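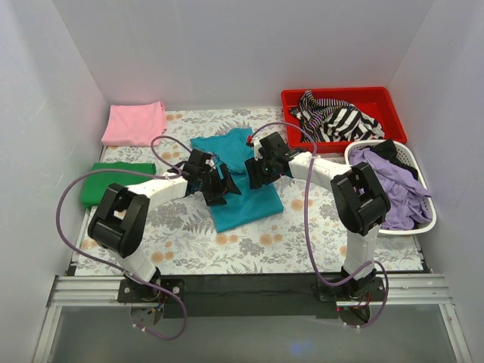

*叠衣区，印花台面上的蓝绿色上衣：下半截摊平了，上半截还皱着。*

去 Balside 看 Venodis 的开放日，起因是一张夹在超市账单里的折页。折页上写“一个上午，重新认识你的衣柜”，我对这类句子一向没有好感，衣柜我每天都开，认识得很。但 Venodis 的收纳抽屉我家里有两只，用了几年，一只滑轨坏了，另一只好好的，所以对这家公司算是一半信任一半怀疑，去看看也不亏。

周五请了半天假，坐 383 路，从终点站下来还要沿着围墙走一段。折页上说“步行即达”，没说是多久的步行。围墙外没有遮阴的地方，六月，九点多已经晒得人眯眼。入口在厂区侧面，签到，领一张贴纸，贴纸上的号码是 282。我问这个号码是不是代表前面已经进去了 281 个人，签到台的姑娘说号码是打乱发的，方便分组。那么分组在哪里分，她说今天人多，不分了。

## Ibrahim 馆

开放日只开放一栋楼，叫 Ibrahim 馆，两层。一楼是展厅和卖场，二楼是“生活实验间”，叠衣区就在二楼。生产车间不在参观范围内，这一点折页正面没写，背面用小字写了。我回家以后才看见，当时是问了才知道的。一个做收纳和衣物护理的厂家，开放日不让看滑轨怎么装、布套怎么缝，那开放的究竟是什么，我边上楼边想这个问题。

先说一楼。一楼的布置和普通家居店没有太大差别，一格一格的样板间，卧室，玄关，儿童房，洗衣角。卧室那一格里的衣柜打开着，里面挂了七件衬衫，颜色从浅到深，间距整齐得像量过。谁家的衣柜只挂七件衬衫？我把手伸进去拨了一下，衣架和横杆之间很顺滑，这是真的好。横杆底下装了一条防滑胶，胶条的接缝留在正中间，手摸得到。以后积灰也会积在那里。

儿童房那一格用的是矮抽屉，拉出来有缓冲，推回去也有缓冲，我拉了好几次。旁边一个小孩比我拉得更起劲，整个人往抽屉上挂，抽屉没翻，柜子也没动。我弯腰看了一下，柜子是用角铁固定在墙上的。说明牌上写“稳固不倾倒”，没写角铁。买回家不上墙的人恐怕不在少数，这句话应该写大一些。

洗衣角那一格最让我不服气。洗衣机是模型，洗衣机上方的架子上摆了五瓶没有标签的洗衣液，瓶子都很漂亮，泵头朝同一个方向。架子离地很高，我一米七出头，要踮脚才能按到最里面那瓶。一满瓶洗衣液放在那个高度，取下来的时候手腕要吃多少力，设计的人大概没有每周洗三次衣服。

卖场部分占了一楼的一半还多。新系列叫 Resel，这次开放日其实就是为它办的，从楼梯口到收银台贴的都是这个名字。Resel 是一套叠衣收纳：一块折叠板，四只分格盒，一本小册子，整套 588 元。盒子可以单买，板不单卖。册子也不单卖，但是二楼的桌上有一摞，随便翻。

## 588 元的那块板

折叠板这个东西，用过的人都知道原理：衣服正面朝下铺上去，左边翻一下，右边翻一下，下面再往上翻一下，出来一个长方形。Resel 的板比网上便宜的那种厚，合页处包了布，翻的时候声音小。表面是磨砂的，衣服铺上去不太滑。做工我没什么可挑的。

我想挑的是它解决的问题。一楼的显示屏循环播放一段短片，说用了 Resel 之后，同样的抽屉能多放一半衣服。我站着看完两遍。短片里“使用前”的抽屉是随手塞的，衣服团成球；“使用后”的抽屉是竖着排的，每件都立着。这个对比当然能多放一半。可是如果“使用前”是一个平常会叠衣服的人平铺着叠好的抽屉，还能多放多少？我问了旁边的讲解员，她人很和气，说竖着放的主要优势在于一眼能看到每一件，不用翻。我说短片上讲的是多放一半。她说具体要看衣服的厚度。

这就对了，要看厚度。我家的抽屉我自己试过，薄T恤竖排确实好找，毛衣竖排就是互相挤，抽走一件，剩下的倒成一片。短片里没有毛衣，也没有帽衫，清一色薄棉T恤。

还有尺寸。板的宽度是按成人中码设计的，翻出来的方块正好塞进配套的分格盒。我摸着自己身上这件大码的衬衫想了一下，翻出来两侧要多一截，多出来的那截要再折一道，再折一道就厚了，厚了盒子里就少放一件。有没有大一号的板？讲解员说在规划中。分格盒呢？也在规划中。

## 二楼，叠衣区

二楼我待的时间最长，也觉得这一趟最值得看的东西在二楼。叠衣区不播短片，摆的是真衣服，各种料子都有，有的铺在台面上，有的堆在篮子里。我进去的时候人已经不少，靠窗的几张大桌让参观者自己动手，靠里的有浅灰色围挡。

那张围了三面的台子我来回看了几趟。台面的印花是米白底，灰色的叶子和蕨类，橙色的大花夹在里面。我对这种花色有意见，在这种地方尤其有意见。叠衣服的台面要素，最好单色，衣服的边在哪里一眼就能看见。橙色的花挨着衣服的下摆，眼睛会先看花再看边。好在那件上衣是蓝绿色，跟米白的底差得够远，要是换一件浅灰的或者米色的，边就跟叶子混在一起了。我后来在靠窗的桌上特意找了一件灰T恤试，同样的花色，折到第二下我自己都要低头去找袖口。选台布的人大概想的是拍照好看。

再说那件上衣本身。它的下半截很平，下摆一条直线，稍微有点斜；上半截挤在一起，全是褶子，边缘不成形状。看到这个样子我倒是安心了一点，因为这是衣服真正的样子。从篮子里拿出来的衣服就是这样的，一半听话，一半不听话。一楼的短片里，衣服一落到板上就自动是平的，没有一帧是在抚平。可叠衣服花的时间，大部分就花在抚平上，翻那三下根本不占时间。

我在靠窗的桌上掐着表试了一件差不多料子的运动衫，用 Resel 的板。铺平，把肩线拉直，把两只袖子理好，这一步用掉的时间远多于后面翻板的时间。然后不用板，徒手又来一遍，总时间几乎一样。旁边一位阿姨看我掐表，说她叠了四十年衣服，从来不用板，说着三下两下叠了一件，方方正正。讲解员说板子主要帮助不太熟练的人。这个我同意，我外甥大概需要一块。只是 588 元给一个十六岁的男孩子叠T恤，我估计他用两次就拿去当鼠标垫了。

### 网眼布的脾气

二楼的桌上每种料子旁边都有一张卡片，写着“易叠指数”，从一颗星到五颗星。棉T恤五星，衬衫三星，牛仔裤四星。带细密网眼的运动面料也给了五星。这个五星我不认。

网眼布我家里多，夏天全家都穿这个。它轻，透气，干得快，这些都没话说。但是它叠起来有几个毛病，凡是自己洗衣服的人都碰到过。

一个是它滑。层和层之间几乎不咬住，上面一层往哪边一带，下面那层就留在原地，或者跟着走一半。你以为对齐了，翻过来一看，下面那层错开了一指宽。棉布不会这样，棉布粘在一起，你拉哪里它就去哪里。

再一个是它回弹。折痕压不死，手掌压下去是一道印，手一抬，鼓成一个软软的脊。这道脊会把上面那层顶起来，盒子里竖着放的时候就特别明显，别的衣服立得住，网眼布的慢慢往旁边胀，胀到隔壁格子上去。

还有就是捏的时候。网眼布薄，从中间捏起来一小条，周围的布就跟着往那个点跑，原来抚平的地方又斜了。要想不跑，得用两只手拿两头，而且要拿在边上，不能拿在中间。Resel 的册子第一页画的恰好是从中间提起来甩一下，说这样能“利用重力自然展平”。我照着做了三回，用的是桌上那件黑色网眼运动裤，没有一回展平，倒是把裤腿甩到了对面那位先生的纸杯上。纸杯是空的，不要紧。

卡片上的五颗星是怎么评出来的，我问了两个人。第一个说是内部测试。第二个说是根据用户反馈综合得出。内部测试和用户反馈是两回事，我希望他们回去对一下。

我自己的做法，写在这里给同样夏天洗一堆运动衣的人参考。不用板。衣服正面朝下，先管下摆，下摆拉成一条直线压住，再从下摆往领口方向推平，推的时候手掌放平，不要用指尖。推到肩膀那里如果有皱，不要回头扯下摆，扯了前面全白做。两边往中间折，折的宽度比棉T恤窄一点，给回弹留余地。然后对折一次，停下来，用小臂压一下，再折最后一次。最后一次折完不要竖着放，平着放，上面压一件棉的。这样出来的方块没有一楼短片里那么好看，但是放一个星期还是方块。

隔壁桌有个带孩子的妈妈看着我这么折，问要是干脆卷起来呢。卷起来当然可以，卷是最省事的，只是卷出来的网眼布会自己松开，得塞紧。抽屉不满的时候它就松。她说她家抽屉没有不满的时候。那就卷吧。

折到第二层的时候最能看出料子好坏。上层搭在下层上，中间那条缝应该是一条线；料子太软，缝会跟着手往下陷，陷成一个浅浅的V字。被捏住的那一条颜色也显得亮一些，竖着一道道细褶，松手以后要多久才能散掉，各家的布差得很远。我家有一件，头天折的褶第二天穿在身上还看得见，另一件同样价钱的，抖两下就没有了。洗标上写的成分一模一样。易叠指数如果真要评，应该评这个，给一个“褶子留多久”的数，比五颗星有用。

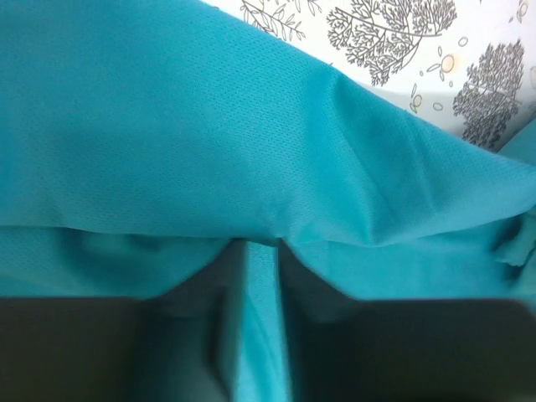

## 篮子的问题

叠衣区用的洗衣篮我也看了。这东西在现场没有人介绍，一楼卖场也没有摆在显眼的位置，我在收银台后面的货架上才找到差不多的款式。可我觉得它比那块板更影响叠衣服这件事。

篮子深了，衣服压在底下，拿出来的时候已经是一团，上面说的抚平时间全是这么来的。篮子浅了，装不下一家人的量，得跑两趟。我家的做法是收衣服的时候就在晾衣杆旁边对折一下再放进篮子，不求整齐，只求别团着。多花的工夫很少，到了叠的时候省下一大截。小册子里一个字都没提收衣服，从头到尾都是从“衣服已经铺在板上”开始讲。

我把这个想法跟讲解员说了，她很认真地记在本子上。她写字的时候我瞄了一眼，本子前面几页是空的。也许是新换的本子。

靠窗的大桌旁边，篮子就放在地上，拿一件弯一次腰。桌子的高度对站着叠来说偏低，我叠到第五件的时候腰开始有感觉。叠衣区里没有凳子。家里叠衣服，我是坐在床沿上叠的，阿姨说她也是，带孩子的妈妈说她在沙发上，一边看电视一边叠。三个人里没有一个是站在桌边叠的。一个做“生活实验间”的公司，最好先弄清楚人在家里到底是在什么地方叠衣服。在床上叠，板子会陷进被子里，翻起来是歪的，我敢打赌他们没试过，或者试过了没往册子里写。

## 气味、灯光和别的零碎

二楼有一股香味，像是某种花，浓到我在里面待久了喉咙发干。问是不是产品的味道，说是空间香氛，一楼有售。洗过的衣服有没有残留的潮味，是判断能不能叠的要紧事，半干的衣服叠进抽屉是要捂出味道来的。在满屋子香味里谁也闻不出来。

灯是偏冷的白光，看颜色还准。靠窗那边太阳进来以后反光有点厉害，有人把百叶放了下来，放到一半卡住了，斜着挂在那里，一上午都没有人去管。Venodis 也卖百叶。

洗手间干净。饮水机在一楼和二楼之间的平台上，纸杯是限量的，一人一只，拿贴纸号码去领。我的 282 号总算派上了用场。

十一点有一场讲座，题目是“断舍离之后怎么办”，我听了前半场。主讲人讲得不错，语速慢，举的例子也实在，讲到换季衣服怎么处理的时候，底下有人问真空袋会不会把羽绒压坏，她说会，不建议压一整个夏天。这是我整个上午听到的最痛快的一个回答。可是接下来她的幻灯片翻到了 Resel 的分格盒，之后一直没有离开过分格盒，我就出去了。

## 值不值得去

如果是要买 Venodis 的抽屉或者衣柜横杆，去一趟有道理。东西能拉能推能摸，缓冲是真的，滑轨在现场拉了那么多次也没有哪一只卡住。我拿坏掉的那条滑轨去问，售后柜台的小伙子看了一眼就说是早年的型号，现在的螺丝位不一样了，换不上，要换得连侧板一起换。价格他查了，我听完决定继续用那只坏的。他倒是主动说可以在轨道里抹一点蜡，别抹油，油会粘灰。回来抹了蜡，现在拉起来还是有点涩，比以前强。

如果是冲着“重新认识你的衣柜”去的，我劝先看看自己家里衣服的料子。棉T恤多，尺码适中，家里有人不会叠衣服，Resel 可以考虑，等打折。像我家这样一到夏天满篮子网眼布的，那块板派不上什么用场。分格盒单买倒是可以，盒子硬挺，四个角是圆的，不勾布，网眼布最怕勾。我买了 2 只，结账的时候排了很长的队，收银台只开了一个。盒子拿回来放进旧抽屉，高了一点点，推进去的时候会蹭到上面的横档。包装上标的是外高，没有标要预留多少。我把盒沿翻下来一截，能用了，就是没有展厅里那么挺。

带孩子去的话，一楼儿童房那一格够玩很久。二楼不太适合，桌上的衣服叠好了又给扯散，讲解员脸上还得笑着。

吃饭要自己想办法。折页上画了一个刀叉的图标，对应的是门口一辆卖烤肠的车，我十二点出来的时候已经收摊了。回程的 383 路半小时一班，站牌没有座位，也没有顶。

### 给主办方的几句

出口有意见箱，箱子旁边的笔写不出来，所以写在这里：

- 叠衣区的台布换成单色，深浅各备一块，浅衣服配深布，深衣服配浅布。
- 网眼料子的易叠指数请重新评，或者把评法贴出来。
- 短片里“使用前”的抽屉，换成一个会叠衣服的人的抽屉，再放一遍。
- 大码的板和盒子，有就说什么时候有，没有就别说规划中。
- 儿童柜要固定上墙，这句话请印在正面。
- 放几只凳子，最好再放一张床。
- 那扇百叶。

## 补记

写完之后又想起一件事。临走前我回二楼拿忘在桌上的水杯，靠窗那边的人散了不少，阿姨还在，她面前已经叠了高高一摞，各种料子都有，网眼的夹在棉的中间。我问她怎么不用板，她说板太占地方，收起来还得给它找个抽屉。我问她那天买了什么没有，她从袋子里掏出来给我看，是一卷抽屉垫纸，防滑的那种，说家里的用了好些年该换了。我回头去货架上找，已经没有了。

垫纸这个东西我后来在别家买到了，没有牌子，剪开铺进抽屉里，竖着放的T恤确实不那么容易倒。毛衣照样倒。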